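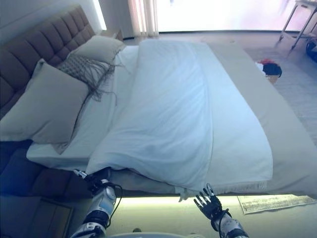
White duvet, three pillows, fringe on the gray one.

How to Wash a Duvet at the Laundromat Without Losing a Day

Thu 6 May, by the Karkgate household desk

Most people wash the cover every week or two and treat the duvet inside it as a kind of heirloom. Mine had gone several years on that basis. Then I spilled tea on it, and the tea went through.

Read the label first. It is sewn into a side seam and printed in a gray that fades to nothing by the second year. If it says dry clean only, stop reading and go find your wallet. If it shows a tub with a number in it, you can wash the thing yourself.

Do not try this in a home machine unless yours is very large. A duvet will go into a small drum the way a mattress will go into a hatchback. It comes out with a dry patch in the middle and soap in the corners, and the machine makes a noise for weeks afterward. You want one of the big front loaders at a laundromat. The one I use, on Fekumwood, has them along the back wall and they cost 11 dollars a go, exact change, no bills.

Before you leave the house, check every seam. Fix any hole now, with small stitches and doubled thread. A half-inch gap will let out more down than you would believe one duck could carry.

Treat stains while the duvet is dry. Push the filling away from the spot, dab on a little liquid soap and cold water, and leave it for half an hour. Don't scrub.

At the machine:

Load the duvet loosely and on its own. Use a third of the soap you think you need. Skip the fabric softener, which coats down and makes it sulk. Pick a warm, gentle cycle and add an extra rinse. If there are still suds on the glass at the end, rinse again — yes, that means more quarters.

Drying is where the day goes. Set the dryer to low and throw in two clean tennis balls. They thump. People will look over. Every 32 minutes or so, take the duvet out, shake it hard, break up the clumps with your hands and put it back the other way around. Plan on nearly 3 hours for down, less for polyester.

When you are sure it is dry, it isn't. Hold a corner up to the light and look for dark lumps, then give those another round. Damp down smells like a wet dog that has given up.

At home, hang it over a door or a rail overnight before you put the cover back on. Store the spare one in a cotton bag. The plastic zip bag it came in is good for holiday lights.

Related
Getting a Duvet Cover On by Yourself
Pillows: Wash, Fluff or Throw Out
The Ginitberg Drying Rack, One Winter Later
What the Symbols on a Care Label Mean
Tea, Coffee, Wine: Stains in Order of Regret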